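Ticket 205: Children's matinee audio dropping out
Status: Open
Venue: Rullstead Picture House

Hello again, and thank you for being so quick last time! I'm afraid the sound has gone funny once more. We were showing Dornia and the Paper Boat on Wednesday (a lovely old thing, I had the book as a girl and read it until the spine went) and the left speakers fell silent just as the song began in reel 2. The picture carried on perfectly well.

I switched the Vainio sound processor off and on, as your sheet suggests, and we had 3 good minutes before it went again. The trailers played without any bother, so I do wonder about the film file itself.

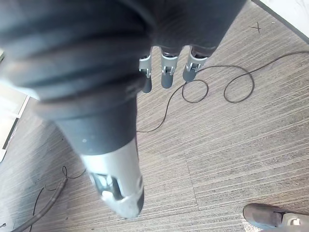
I've also swapped the left and right cables, and the silence stayed on the left, if that helps you at all.

Reply from Grilden Support:
Thanks, that helps a great deal. Please copy the film across afresh and play reel 2 from the start. If the left side drops out again, send us the processor log, the last 600 lines will do nicely.

Update from venue:
Copying now, will run it after the evening show.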